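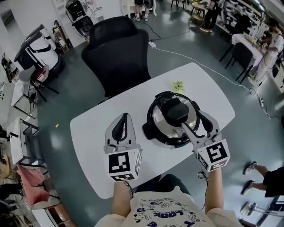
Figure 1. Work with two hand-held grippers at the cooker, right gripper at the lid.

Work and Automation, Unit 5
Notes to the lecture: Who does the task when the task is being automated?

Please read these notes before the seminar. They follow the order of the lecture, but the case of Hurnov is longer here than I had time to tell it.

1. The new job in between

When we speak about automation at a workplace, we usually compare two pictures: before, a person does the task; after, a machine does it. Between them is a long period, sometimes years, in which people are employed to do the task for the machine. In Figure 1 the person does not touch the lid with the fingers. The hands hold the grippers, and the gripper does the touching. The movement is human and the grip is of the kind a robot has. The cube markers with black-and-white patterns make it possible for a camera to follow where each gripper is.

For this work I use the term "demonstration work". Other authors say data work, but this is wider and includes also people who sit at a screen and label pictures.

2. The case of Hurnov

Hurnov is a supplier of canteen meals with its main kitchen in Sutthorpe. In May the management decided to prepare some simple kitchen tasks for automation, together with the software firm Turitness. Five kitchen workers were moved to demonstration work for half of their hours. The target was 3,000 recorded demonstrations. After the first period they had 1,173 which Turitness accepted.

The difference between recorded and accepted became the main conflict. A worker could open a lid, close it again and put everything back, and learn the next morning that the recording was not usable. The old piece rate of the kitchen counted finished trays. The new one counted accepted recordings, and the workers could not see the rule for acceptance.

Beverley Wainwright, shift leader in this kitchen, was interviewed for the course. Two passages:

"I have opened pots for nearly 30 years and I never thought about my wrist. Now I think about it all day."

"They asked us to be slower, but the same slow every time. This is a skill also. It is not in my contract."

3. What changes for the people

Skill. An experienced cook does many things in one movement. In demonstration work the movement is divided again, and the worker must find words for what the hand knew already. Some workers at Hurnov liked this part and said that for the first time somebody asked them how they do it. Others felt they were made beginners.

Body. A gripper adds weight in front of the hand, and the load goes to the wrist and forearm. Hurnov had rules for breaks at the stove but none for this work. Later a break after each series was agreed.

Pay and grade. On paper the five workers stayed kitchen assistants. Bensaid (see reading list) argues that the grade should follow the value of the recordings, which can be used long after the shift is over. I find the argument strong, but it is hard to calculate such a value in advance.

Say. The workers were informed of the project after the contract with Turitness was signed. Compare this with the procedure from Unit 2 – there the staff had a part in choosing which tasks go first.

4. Terms to know

Demonstration work: paid performance of a task with the purpose that a machine learns it.
Acceptance rule: the condition under which a recording counts.
Transition grade: a pay grade limited to the time of the change.

5. For the seminar

Choose one task from a job you have done yourself. Write on one page how you would divide it for demonstration, and which part you could not explain to another person. Then propose an acceptance rule that a worker can check without asking the supervisor.

Reading: Bensaid, chapter 2, on ownership of recorded work. The tables at the end of the chapter may be left out.

Hand in on paper or by mail until March 9, 2020.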